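The Drawer Full of Cords

By Dilruba Siddiqui

Most homes have one. It might be a kitchen drawer, a shoe box in the hall closet or a grocery bag hanging off a doorknob, and it holds every cord the household has stopped using but has not thrown out. Phone chargers, printer cables, the power supply for a radio that went to the dump years ago.

Yusri Wijaya has been emptying these drawers for other people for five years. He runs a small sorting service called Pullis out of a former shoe store in Gradholm, and he charges by the box. A typical box takes him an afternoon.

"People think they're paying me to throw things away," he says. "Mostly they're paying me to tell them what things are."

I brought him mine in September. It was two boxes, taped shut since my last move, and together they held 210 cords. I had guessed 100.

Wijaya sorts by the ends first. Everything with the same plug goes in one pile, whatever the length or color. Only then does he look at condition. A cord with a split jacket goes straight to scrap, and so does one that has been kinked hard near the plug, where the wires inside tend to break. Power bricks are set aside and matched to a device by the numbers printed on the back. If there is no device, the brick goes too.

How a cord is put away matters more than where. Wrapping it tightly around a hand or around its own power brick bends it in the same spots every time. Wijaya makes loose loops, lets the cord turn the way it wants to, and ties it once at the middle. He uses cloth strips or the little ties that come in the packaging. Rubber bands dry out and stick - he has a jar of the crumbs by the register.

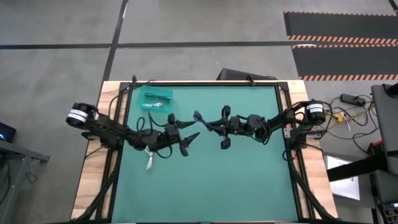
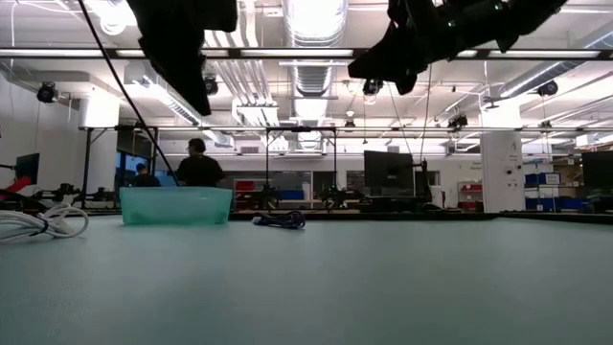 Coiled cable to the left and right of the bin in the second picture, the bundle on the left with a tie at its middle.

What to Keep

His rule is two of anything you use every day and one of anything you use at all. I kept 31 cords under that rule, after some arguing over a long black one that I still believe belongs to a camera.

Labels help, but only if they name the device. "USB" tells you nothing in three years. "Bedroom speaker" does. He writes on masking tape, folded over near the plug like a flag, and dates nothing.

Where the Rest Goes

Old cords should stay out of the curbside bin, since they wrap around the sorting machinery. Many towns take them on electronics days. In Gradholm, Wijaya drives his to Unnithan, a scrap yard on the river road that pays by weight for the copper. My share came to less than the price of lunch.

I went home with one bag and put it in the drawer.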